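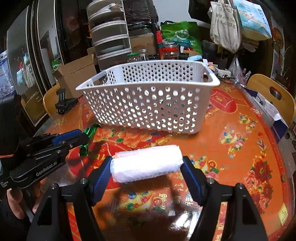 Towel robot trial on hold at Treltham after arm crushes a basket

I promised you an update on the towel-folding trial at Treltham, and I was hoping to bring happier news than this. The trial has been stopped since early January, after the robot arm at the laundry closed on the rim of a plastic basket and kept squeezing until the rim split. A piece flew off and landed on the folding counter. No injuries, thank goodness, but Huệ Huỳnh, the shift lead, had been standing at that counter a minute or so earlier, and she was pretty shaken when I talked to her.

"I heard a crack and thought somebody dropped a tray," she told me. "Then I saw the arm was still pulling, so I hit the stop button."

The stop button worked the way it should. What everybody wanted to know was why the arm was grabbing a basket when it had a towel right in front of it, and Clovden, the company running the trial, now has most of an answer.

If you missed my earlier piece, the arm learns from recordings of people doing the same chore with a gripper in each hand. They do it on ordinary home tables, with ordinary home stuff all over them: a white towel held between two blue pads, a basket with holes in the sides, a busy red and orange tablecloth underneath, jars and bags and boxes behind. I love that part of the project, by the way. Laundry rooms are messy and so are people's houses, and I'd much rather have a robot that has seen a bit of clutter.

The grippers aren't the problem here, and Clovden was very clear with me about that. The trouble came later, in Dristum, the program Clovden wrote to line up the left-hand and right-hand recordings before the arm learns from them. An update to Dristum in the fall changed how it handled short gaps in a recording. When it hit a gap on one side, it closed the gap and slid everything after it forward, but it left the other side alone. So from then on the two hands were out of step, and the arm was learning to close one finger before the towel was there to be closed on.

Duyên Phan, who looks after the recordings at Clovden, went back through all 334 used for the January version and found the slip in 136 of them. That's a lot! Most were off by so little that you'd never spot it watching the playback. The worst ones were the towel-into-basket recordings, where the hands pass right over the rim, and a finger that shuts early has a good chance of finding plastic.

"We had a check for missing data and we didn't have one for shifted data," Phan said. "The file looked complete, so it went through. I signed off on that batch myself and I'm not happy about it."

There was a second failure, and to me it's the more worrying one. The arm has a force limit that should have made it let go well before anything broke. At Treltham it had been raised for a test with wet bath sheets – they're heavy, and the arm kept dropping them – and it was never put back. Huỳnh says her crew didn't know the limit had been changed. Clovden says it was written in the test notes, which the crew doesn't get. I've asked why not and I'm still waiting on that one.

Looking back, there were signs. The crew had filled out 5 slips in the weeks before, all saying more or less the same thing, that the arm was "nipping" at the edge of the basket and then backing off. The slips went into a folder for the monthly call, and the call got moved.

So what happens now? Clovden has gone back to the older Dristum and is lining up the affected recordings again from the original files, which were saved untouched. Phan expects that to take roughly 10 working days. The force limit will need two people to change it, one of them from the laundry, and the setting is going on a card taped to the arm's cabinet. The crew also gets a direct number to call. A see-through guard is going up between the arm and the folding counter too, something Huỳnh says she asked for back when the arm was first installed.

Nghiêm, the other laundry using the same arm, has switched its unit off as well while this gets sorted out. Nothing has broken over there as far as I know, but their force limit is being checked.

Towels at Treltham are being folded by hand for the time being, and the basket has been replaced. I'll be going back for the restart, and I've asked to see the new guard before they turn anything on. If you work with one of these arms and have seen it nip at a basket, please write to me, I'd like to hear about it.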